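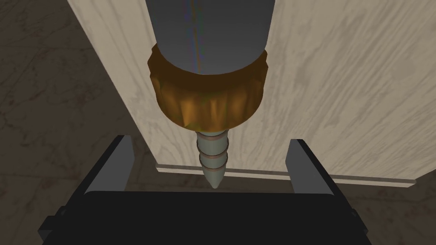 Clirkon 12 cordless drill driver: long-term review

Tested by Fitriani Tarigan

The Clirkon 12 is the smaller of the two drill drivers Restel now stocks, and the one most people will look at for jobs around the house. I have used mine since December, mainly for putting up shelves, curtain rails and picture hooks in a flat with plaster over old brick.

Chuck and clutch
The chuck is keyless and closes evenly. Small bits sit straight, including the 2 mm bit I use for pilot holes. Run-out was low enough that I stopped checking it. The clutch has seven settings, and the lower ones are well spaced. Setting three drives a short screw into softwood without burying the head. The top two feel much the same.

Drilling
In pine and chipboard the drill is quick in either gear. Brick is slow, as there is no hammer action. A 25 mm flat bit stalled it twice in hardwood, and a fresh battery made little difference.

For picture hanging it has more power than required. Mark the hook position, fit a masonry bit, and use low gear until the tip has broken through the surface.
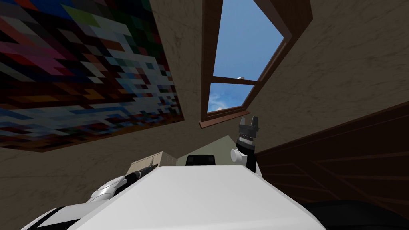
Wall plugs from the Ghoneim mixed box went in cleanly afterwards, with no crumbling at the edge of the hole.

Battery and case
A full charge lasted for over 12 shelf brackets. The charger hums. The Flatetico case costs extra and its lid catch is stiff, so I keep the drill in a drawer.

Verdict
Recommended for light work in timber and plaster. Buy a hammer model for regular brickwork.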